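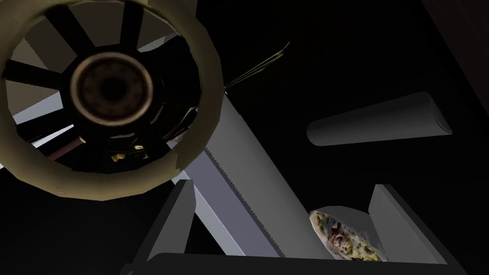 Does the Nazarenko result break the standard model of cosmology, or just the press release?

Forums > Physical Sciences > Cosmology > Does the Nazarenko result break...

Filed under: cosmology, dark energy, supernovae, preprints

tolliver_k
4 Mar 2024

I've read the Nazarenko preprint twice now and I'd like somebody to tell me what I'm missing. They take 205 supernovae, drop the dark energy term, put in a "drag" term of their own, and get a fit that's a bit better than the usual one. The news write-ups are calling it the end of dark energy. To me it looks like a curve with an extra knob on it. Give me a knob and I'll fit your grocery bills.

Where does the drag come from physically? Page 2 says it "will be treated in a later work." I've been hearing about later works since I was in school.

quenchpoint

The knob complaint cuts both ways though. Dark energy is a knob too. We stuck it in because distant supernovae were too dim and we didn't have a better idea. I don't believe Nazarenko either, but I don't see why the first knob gets a pass for being older.

tolliver_k

It gets a pass for working on things it wasn't fitted to. Same number, roughly the same answer from the microwave background and from how galaxies clump. Show me the drag term doing that and I'll sit down.

Valdemar Oddsson

I went through the sample selection in the appendix. They started with 512 objects from the Orkell catalog and kept 205. Some of the cuts are ordinary (bad light curves, too much dust). Then there's one called "environment quality" that isn't defined anywhere I can find, and it removes more objects than all the others put together. I wrote to the authors in October, when the first version went up, asking for the list of rejected ones. No answer, and the new version has the same paragraph word for word.

I'm not accusing anyone of anything. But I can't check it, so I don't count it.

marrowfat

So a theory is wrong if the authors don't answer your email? Come on. The Darnton group never released their rejects and you all quoted that paper for years.

Valdemar Oddsson

I said I can't check it. And I complained about Darnton too, it's in the old thread.

quenchpoint

He did, to be fair. At length.

marrowfat

Fine. My point stands that outsiders get asked for paperwork the big names don't. Anything that doesn't have dark in front of it gets laughed out of the room. Dark matter, dark energy, and both of them together are supposed to be most of everything. You don't find that a little convenient?

tolliver_k

I find it very inconvenient. I'd love it to be gone. I just don't think swapping one thing we can't explain for another thing we can't explain, on less data, gets us closer. Also their drag has to switch off nearby or we'd see it in the solar system. They handle this in one sentence.

pell_and_wick

Has anyone tried the Warnasness code on it? It's free and it'll run a fit with whatever term you like. I did a quick one over the weekend with the full Orkell set instead of their cut. The improvement mostly went away. Could be I set up the errors wrong, so please don't quote me. It took 90 minutes on an old laptop, so there's no excuse for the authors not including it.

Valdemar Oddsson

Would you post the settings file? If you left the dust correction on the default, it'll fight with the drag term, since they both make things dimmer.

pell_and_wick

Ah. I did leave it on the default. I'll run it again with dust free.

marrowfat

And there goes the debunking.

tolliver_k

It was never a debunking, he said so himself. The claim is theirs and so is the job of backing it up.

Comments (3)

ostler: Came here from the news story. It didn't mention that any supernovae were thrown out, let alone more than half.

b_haverly: Still waiting for one of these preprints to predict something before it's measured. I'd settle for a small thing.

pell_and_wick: New run is going. The drag and the dust are trading off so badly that the fit won't settle. I'll put both settings files up when I have something I trust.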